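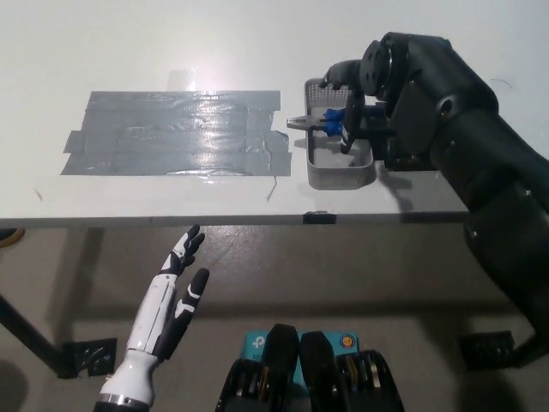

白色桌面上的灰色胶带和灰色小篮

分类：用车养车 > 二手车 > 实用教程

二手车到店看车：怎么把销售的话和车的实际情况分开

先说我的立场：“一百多项检测”“一手车主”“女士代步”，这三句话我一句都不当证据。检测表是卖车的人自己打的勾，勾打得再满，也只能说明有人拿过一支笔。下面是我自己去店里看车时的做法，不需要专业设备，带一支手电筒、一副手套、一台能录音的手机就够。

一、出门之前

先打电话，问三件事：车在不在店里，车架号能不能发过来，总价包含哪些费用。第一件事最容易出问题。我打给Flosari车行那次，对方说车就停在展厅门口，到了以后变成“昨晚刚被订走，不过有一台配置更高的”。所以要让对方发一张当天的仪表盘照片，里程和日期都露出来。推三阻四的，不用去。

车架号拿到手，自己去查维保和出险记录，别看对方转发的截图。查出来是空白也别高兴，很多车在路边店修，不进系统。记录干净只等于没有查到。

约时间尽量约上午，并且说明要看冷车，请对方不要提前发动。到店先摸机舱盖，热的，就在附近坐两个小时再回来看。

二、外观

不要在展厅灯光下看漆。射灯打下来，什么颜色都好看。请他们把车开到室外，蹲在车尾，顺着侧面往前看，反光线条应当是连续的。缝隙左右对比着看：左前门和右前门，左大灯和右大灯。差一点不算大事，一边宽一边窄就要问。

螺丝比漆面可靠。翼子板、机盖铰链、车门铰链的螺丝，只要有拧动痕迹，就请对方解释，并且把解释录下来。“原厂装配就这样”这种说法，找一台同型号的车对一下就知道了。

轮胎看生产周数。四条胎品牌不一样的车，前车主多半在别的地方也省钱。四条全新的杂牌胎，我反而更小心，那往往是车行为了好看换上去的。

三、内饰和里程

里程表是可以改的，这一点大家都知道，可是到了店里还是忍不住相信那个数字。我的办法是看磨损能不能对得上：方向盘九点和三点的位置、刹车踏板边缘、驾驶座左侧靠垫、常用按键上的字。里程很低，踏板却磨得发亮，自己想想。反过来，座套和方向盘套都是新的，就请他们拆下来。

安全带拉到底，看根部有没有水渍和霉斑，看标签上的日期。地毯掀一个角，摸一摸下面的海绵。香味特别浓的车，把窗关上，空调开内循环，坐十分钟。

四、冷启动和试驾

冷启动时人站在车尾，让同伴打火。听头几秒的声音，看排气颜色。天冷有白汽正常，蓝烟就不要再往下谈了。

试驾路线自己定。销售推荐的路线通常是门口那条新修的马路，绕一圈回来，什么都试不出来。我要求的路段至少包括一段烂路、一个陡坡和一次掉头。收音机关掉，也请副驾驶上的销售少说话，可以客气一点，但是要说。打满方向听有没有咔嗒声，空旷处松开方向看跑不跑偏，确认后面没车再踩一脚重刹。

变速箱要热了再试一次。有些顿挫只在油温上来以后才出现，十分钟的试驾碰不到。对方说“保险只保到路口”，那就请他拿保单给我看，我还没见过有人拿得出来。

五、第三方检测

花500块请人检测，我觉得值，但前提是人得你自己找。店里介绍的师傅，收谁的钱替谁说话，不用我多讲。我的朋友Britta Gerlach去年在Tiedemann汽贸看中一台旅行车，店里推荐的检测员写了“车况优良”。她另外找了Arben Stojanović上举升机，后副车架有校正过的痕迹。两份报告日期只差一天。

也别把自己找的检测当保险。举升机上能看见的是底盘和渗漏，看不见这台车明年会不会坏。报告里“未见明显异常”这几个字，意思就是字面意思。

六、谈价和签字

裸车价谈好了，后面还有一串。最常见的是服务费、整备费、过户代办费、装饰包。我在Dunero看到的一张报价单，网上标价很低，到店多了一项3,000元的“整备费”，问整备了什么，答案是洗车、打蜡和充电瓶。另外还有一项858元的“档案管理费”，问到第三遍，他自己划掉了。

做法很简单：请对方把所有费用写在一张纸上，写总价，签名盖章，再谈降价。口头承诺一律不算，包括“有事随时找我”。销售换工作比你换机油勤快。

质保条款逐条读，重点看不保什么。很多所谓一年质保只管发动机和变速箱的内部机件，传感器、油封、电路都在外面，而出毛病的偏偏常是这些。有的还限定必须回本店保养，一年下来保养费多出大约3,000元，这笔钱要算进车价里。

定金写“定金”还是“订金”，看清楚。合同里加一句：如查实有重大事故、泡水、火烧或调表，全额退款，并承担检测费。敢不敢写这句，比那张检测表有参考价值得多。

七、什么时候该走

“今天不定明天就没了”，走。不让上举升机，走。车架号和手续对不上，哪怕只差一位、对方说是打印错误，也走。

我自己五月份在Alach那边看了四台，一台都没买。Hildegard Pfeiffer笑我白跑，她三年前当天看当天提，到现在车也没坏过。这种事情有，我不否认，只是我没有她的运气，下个月还得接着看。

最后更新：五月

相关文章
· 车行“一年质保”条款逐句读
· 过户当天要带的证件和容易漏的一张
· 泡水车：安全带、座椅滑轨和保险丝盒
· 读者来信：Margareta Furtună的退定金经过
· 旧车置换，差价是怎么算没的
· Kamil Šindelář：我为什么不再买准新车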